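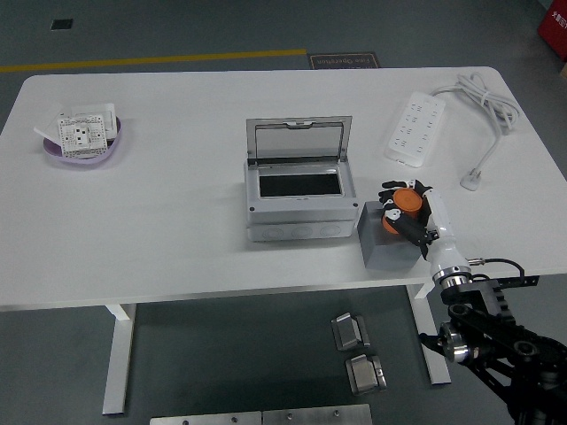 Chapter 4
Looking After a Robot Hand

I learned hand maintenance the slow way, on a bench cell at Gillberg that we all called the Holroyd cell, and I still like starting people there (it's a friendly size!). You get one arm, one multi-fingered hand, a table, and a few everyday parts like a socket panel or a weatherproof box with a lid. Everything you need to check is within reach.

We'll begin at the wrist. Before you touch anything, stop the program, switch off the arm, and wait 90 seconds. Then follow the cable back from the wrist with your fingers and feel for kinks. I once spent a whole May afternoon blaming the software for a finger that kept going slack, and the trouble was a connector I could wiggle with my thumb. I've been checking connectors first ever since.

After the cable come the fingers, one joint at a time, and then the grip test, which I run 34 times on the same object. Keep that object with the cell, and write down every slip, even the ones you think you caused. Section 4.1 starts with the log sheet.

Related chapters
Setting Up the Troltine Bench
Cable Care for Small Arms
Reading the Cisow Fault Log
Spare Parts and Storage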